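Writing a How-To Book, Week 6: Cutting 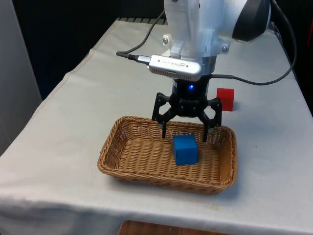 Last week I asked you all to bring in one finished chapter, and I got some very fat envelopes, so this week we're cutting. I know, I know. You just got the thing written!

Let me start with my own sad story. When I wrote my tiling book for Patari, the contract said 50 photos and a word limit. I sent in 1,000 photos. My editor, Quyên Ung, didn't yell. She mailed me back the chapter on grout with one sentence circled on each page and a note that said "start with these." I sulked for a weekend and then did what she said, and that grout chapter is still the one readers write to me about.

What I'd like you to do with your chapter before we meet again

Read it out loud, all of it, with a pencil in your hand. Put a mark wherever you get bored or run out of breath. Don't fix anything yet – just mark.

Then go back and find every spot where you tell the reader you're going to tell them something. "Before we begin sanding, it's important to understand a few things about sanding." Cross those out. I had 16 of them in one chapter on layout lines (and I thought I was a pretty lean writer).

Next come the tool lists. If you already listed the tools on the opening page of the project, you don't need them again at each step. Name the tool when the reader has to pick it up and leave it at that.

Stories are harder. Olanrewaju Bassey brought in a lovely chapter on hanging doors with a long bit in the middle about his uncle's barn, and we argued over it for half the class. I'd keep the part where the hinge side was out of plumb, because a reader can use that. The goat can go. Olanrewaju disagrees, and it's his book.

A word on captions

People read captions first, sometimes only captions. If a warning matters, say it in the text and say it again in the caption. This is the one place I'll let you repeat yourself.

Save your scraps. I keep a file for each book, and the one for the tiling book has 2,583 lines in it. Two magazine articles came out of there, plus most of my talk at Nendbridge in May.

Bring both versions, the long one and the short one, on Sat 7 July. Kiều Trương will be swapping chapters with Lụa Thái, and everybody else can pair up when you get here. Double spaced, please!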